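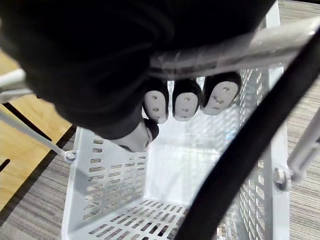

Dorin Radu wrote in to say I'd gone soft on the county health board, and that a man who gets moved from running the vaccine program to "special advisor, rural outreach" has been fired with extra steps.

Fine. Let me try again, with less softness.

The facts as the board gave them: the director of our immunization office sent a memo in September warning that the new cold storage site at Clomcombe couldn't hold temperature overnight. The memo ran to 9 pages. The board says it was received, which is a lovely word. I receive mail from my dentist.

The contract for the site had gone to Bultberg, whose bid was the only one that arrived before the deadline, the deadline having been moved up. Two weeks after the memo, the director got his new title and a desk in the Sarnholm annex, a building whose outreach potential is limited by its having one bus a day.

At the public meeting I asked Chairwoman Appiah whether the two things were connected. She said personnel matters are private. I asked whether refrigerators were a personnel matter. She said my two minutes were up, and they were.

What I did get, after filling out a form and paying for the copies, was the temperature log. On one night in the period I asked for, 505 doses were sitting in a unit that read warm from 2 a.m. until the day shift came in. The board's reply is that the site holds 2000 doses and I should look at the whole picture. I'd be happy to. They've blacked out 70 lines of it.

So, Dorin, I take back "unfortunate timing." I'm keeping "reassigned," on the advice of my wife, who has read the libel chapter and I haven't.

The appeal on the blacked-out lines is in. They have received it.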